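Preguntas frecuentes sobre compra y presupuesto de pinzas

¿Qué incluye el precio del kit Zandeck?
La pinza manual, un juego de dedos con almohadillas y el soporte. El kit cuesta 1129 euros sin IVA. El transporte se factura aparte.

¿Cuántos kits conviene pedir para empezar?
Para un solo puesto, 2: uno en uso y otro de reserva. Los pedidos de 5 o más tienen tarifa de proyecto; solicítela a Rosalie Marti antes de cerrar el presupuesto.

¿Cuál es el plazo de entrega?
Tres semanas desde la confirmación del pedido. En agosto no hay envíos.

¿Tengo que comprar una mesa especial?
No. Sirve cualquier mesa estable y despejada. Si ya dispone de una, no incluya esta partida.

¿Las almohadillas son un consumible?
Sí. La goma se marca y acumula polvo con el uso. Presupueste los recambios en la línea de mantenimiento, no en la de inversión.
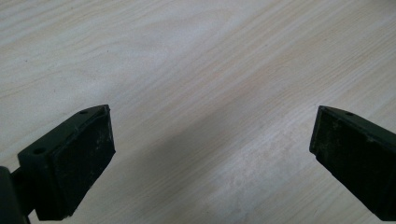
Los recambios se venden por pares y se piden con la referencia del kit.

¿Se puede alquilar?
Sí, por meses completos. Si después compra el equipo, se descuenta la primera cuota.

¿Quién prepara la oferta?
Ekrem Güler, de Lindonard. Indique el número de puestos y la dirección de entrega.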